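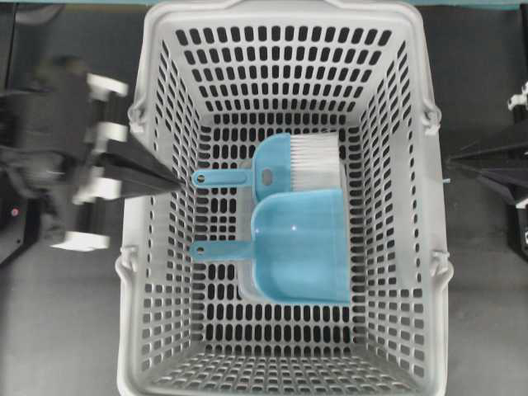
Basket with two blue cleaning tools.

Minutes of the Adult Education Subgroup, Una Street Church
September 11, 2024, Oosthuizen Room

1. Minutes of the April meeting
Approved with one correction: item 4 should read "Gidel Lecture," not "Gidel Course."

2. Fall series
The series on the Psalms of Lament will run for 5 sessions between the two services. Session 2 moves to the chapel to free the hall for the choir. Handouts will follow the lectionary translation. Childcare is confirmed for all sessions.
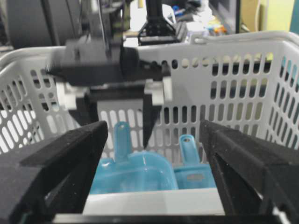 Light blue scoops in a white basket.

3. Budget
Opening balance was $1,753. After speaker fees and printing, $1,022 remains. The subgroup agreed to hold the book subsidy at its present level. Motion carried, one abstention.

4. Stenero Retreat Center
The center has offered two weekends. The subgroup prefers the earlier one, subject to the session's approval of the 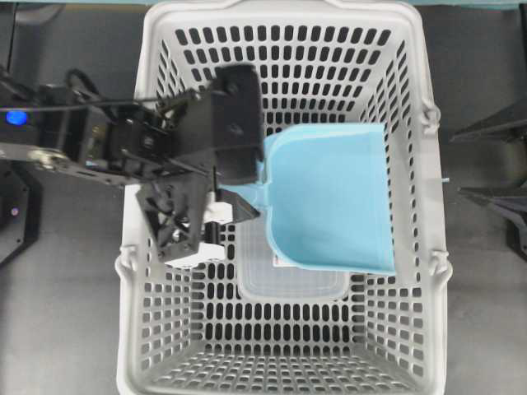
deposit. A shared ride list will be posted with the registration form. Meals are included in the quoted rate; linens are extra.

5. Library
Weeding of the commentary shelves is complete. Duplicates go to the prison ministry book table. The loan period stays at four weeks. 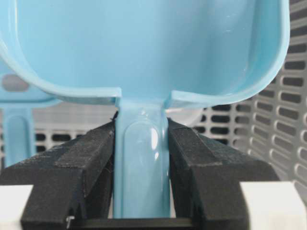
Overdue notices will be sent by email only. The request for a second reading lamp was deferred to the property group.

6. Other business
None. Closed with prayer.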